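Jun 28, 2019

I ordered the Elutell body lotion in March, when my hands were cracking, and I've put off writing it up until I finished the bottle. It came in three scents and I picked the fig one. My sister-in-law Lacey Hollis got the plain.

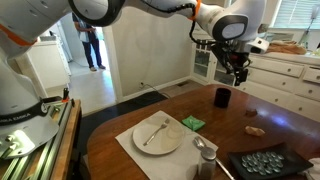
The fig scent is milder than I thought it would be. It smells like green leaves for a few minutes and then mostly like soap. The lotion is on the thin side and sinks in fast, so I could put it on and go straight back to typing. The bottle is glossy white, the same kind of white as the shell on that robot arm, and it shows every fingerprint. The pump still worked at the end, and I cut the bottle open anyway and got 8 more days out of it.
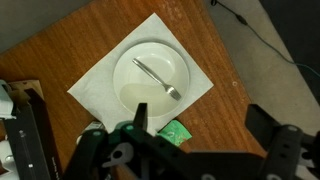 Does it help with very dry skin? On my elbows and knuckles it did, after two weeks of using it morning and night. My heels needed something heavier, and I went back to the Pavgate balm for those.

Lacey had a different experience with the plain one. 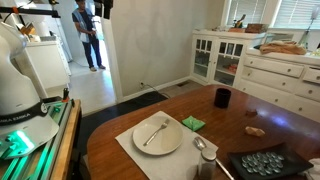 She says it left a film on her arms, and she gave the rest to Olga Veloso at work, who likes it. I tried hers once and noticed the film too, mostly when I used more than one pump. I don't know why the two would feel different, as the ingredient lists looked the same to me.

I'll buy the fig again when the shop in Salem has it back on the shelf. I'd skip the matching body mist, which was gone from my skin before lunch.
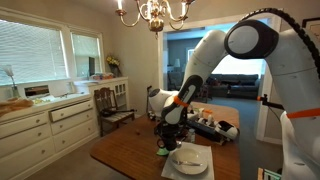 Plate, fork and napkin on the dining table.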